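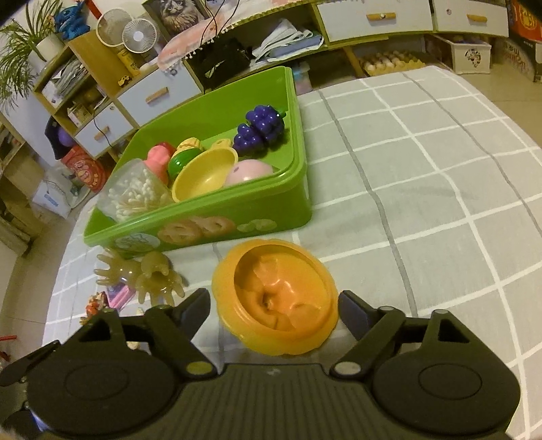
Notebook, glove bench. 8 March 2020

Continued with the sparring gloves for the Wondance club. The question is still the same as last week: why the padding over the knuckles becomes hard on one side after a winter of use, and if we can repair it or must change the whole block.

Drop rig first. I cleaned the guide rails and put one drop of oil on each. The weight now falls without the small scratching noise, so the earlier readings from the left rail are maybe a little low. I have marked them with a cross in the table and I don't use them for the average. Drop height is kept at 43 cm for everything today.

Gloves on the bench: the old pair from the club (red, thumb already sewn two times), one Zacharias glove from the shelf, never worn, and our own sample with the Iltent foam. The Iltent sample is the second version, with the soft layer toward the hand and the firm layer outside. In the first version it was the opposite, and everybody who tried it complained about the knuckles.

Results in short. The old red glove has a clear dead place over the second knuckle, as large as a coin. When I press with the thumb, I feel the backing almost at once. Next to it, toward the small finger, the foam is still good. The Zacharias glove is even over the whole front. Our sample is even too, but it comes back slowly after the drop. If I repeat the drop too fast, the second reading is higher than the first. I should wait one full minute between drops and write down the waiting time, which I did not do in the morning.
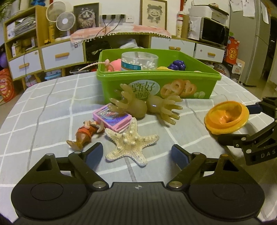 Starfish on the checked cloth.

After lunch I made the long series on our sample, 100 drops with one minute between them. It is boring work but it can be done together with the lacing. The peak went up slowly until drop 18 or so and then it stayed flat to the end. I did not expect that it becomes stable so early. Tomorrow I want to repeat it with the other hand of the same pair, to see if it is the foam or only this one block.

Then I opened the old red glove. Cut along the palm seam, not on the cuff, it is easier to close again. Inside, the foam has three layers and the glue between the first and second has let go over half of the front. The middle layer has moved toward the thumb. So the dead place is not really worn foam, it is a place where one layer is missing! This is good news for the repair. A new middle layer, glued on the whole surface and with two stitches at the edge to hold it, could be enough for most of the club gloves. I will still change the full block when the top layer has cracks.

Glue: contact glue from the blue can, thin, both sides, wait until it does not stick to the finger. Do not use the spray again near the lining, the smell stays for days and a boxer has this glove in front of the face.
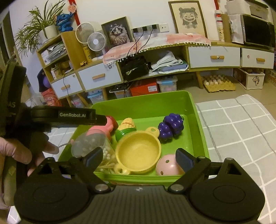 The other problem of the club is the moisture. Their gloves go from the evening class directly into closed bags, and on Monday the lining is still damp. I weighed the red pair on the kitchen scale before opening: 700 g for the two, and I will weigh again when they have been three days in the warm cupboard. The palm has now only one row of small eyelets under the fingers, and I think this is too little and in the wrong place. I made a paper pattern with openings over the whole palm, more like the pink plastic ball beside the grapes, with its holes in the surface, than like a belt with one line of holes. The leather between the openings must stay wide enough for the stitching, so I begin with a small punch and look how it behaves when the fist is closed. First trial on scrap leather only.

Wrist straps: the hook side on both red gloves is full of thread and hair. Cleaned with the wire brush, it holds again. I would tell the club to do this themselves once a month, it takes five minutes.

The van to Skendlow takes the finished gloves in April, before their first home show. For that I need the decision on the foam at the end of this month, otherwise the cutting is not ready in time. If the second hand of our sample gives the same curve, I will cut with Iltent. If not, old foam with the better glue – less nice, but we know it.

To do:
Repeat the series, right hand, same height.
Weigh the red pair after drying.
Order waxed thread, the white is nearly finished.
Ask the club which size of gloves the juniors use now.
Check the left rail again with the heavier weight.
Label the opened glove so it is not thrown away.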